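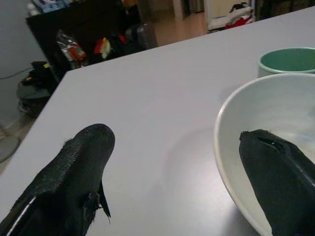 A large white bowl on a pale grey tabletop.

Drorkcombe's pottery seconds shop to open its doors again in the new year

December 15, 2025

Anyone who has lived in Drorkcombe for a good while will probably have at least one slightly wonky bowl at the back of a cupboard, and will very likely be able to tell you which winter it came home in. So it will please a great many people to hear that the seconds shop at Plullier, the pottery at the bottom of Metwally Lane, is to open again in January after being shut for the whole of this year.

The pottery has been turning out plain, sturdy tableware since 1987, and for most of that time the seconds were sold from a side room next to the packing area. It was never a grand affair. There was a bell on the door, a biscuit tin for the money and a great heap of old newspaper for wrapping, and on a cold morning the warmth coming through the wall from the kilns was reason enough to stay and have a look round.

The room closed last winter when damp was found under the floor. What was meant to be a few weeks of repairs became a much longer job once the old boards came up, and for a time it looked as if the space might be turned over to storage for good. In the meantime the seconds were boxed up and put away, apart from a few trays sold at the summer fair, which had gone before lunch.

The work has now been paid for, partly by the pottery itself and partly by a grant of £3000 from Zakuvis, the small fund that helps keep shops and workshops going in the villages along the valley. A further £2302 came from customers, many of them dropping their change into a jar at the post office, and one or two sending cheques from a surprising distance away with very kind letters tucked in alongside. The pottery says it has kept every one of those letters and means to pin a few of them up by the till.

Regulars will find some changes. The floor is new, the step at the door has been replaced by a gentle slope, and there is a proper window where the old hatch used to be — a real improvement on a dark afternoon. The shelves have been put back more or less where they were, with plates and saucers low down, mugs at elbow height and the big serving dishes on the long table in the middle, where they can be picked up and turned over without anyone having to stretch.

Prices will be marked on the shelves and no longer on the pots, so there will be no more scrubbing at stubborn little stickers when you get home. The newspaper for wrapping will be staying, and if you have a pile of your own at home the shop would be very glad to take it off your hands.

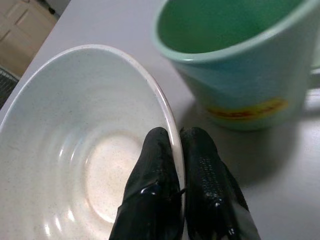
A speckled bowl with a mug close beside it.

For those who have never bought seconds before, the pottery is keen to explain what the word means. A second is a piece that has come out of the kiln with some small fault: a pinhole in the glaze, a patch where the colour has run thin, a rim that is not quite level all the way round. Most are perfectly good for everyday use and will see you through years of soup and porridge. Anything cracked is kept back, as a crack tends to grow and hot tea has a way of finding it. Pieces that leak but are otherwise sound go in a basket by the door for people who want something to stand a plant in.

The shop will also be taking back old boxes and packing paper, and there will be a shelf for odd lids. This last idea came from a customer who had broken the lid of a much-loved casserole and wondered, quite sensibly, whether there might be a lid somewhere in the building without a casserole. There were a good many, as it happened, and anybody with a lonely pot is welcome to bring it along and try a few for size.

There are hopes, too, of bringing back the glazing afternoons for children, which used to fill up as soon as the notice went on the door. Those will have to wait until the weather is warmer, as the yard where they were held is still full of timber from the old floor, but families can leave their details in the shop and will be told as soon as a date is settled.

Opening hours will be short to begin with, from ten in the morning until 2 in the afternoon, and may be made longer in spring if enough people come. Parking on Metwally Lane is as tight as it ever was, so visitors with cars are asked to use the field gate opposite the chapel and walk down. It is only a few minutes, though the hill does feel rather steeper on the way back with a box of plates in your arms. The opening date will be posted on the pottery's gate and in the post office window.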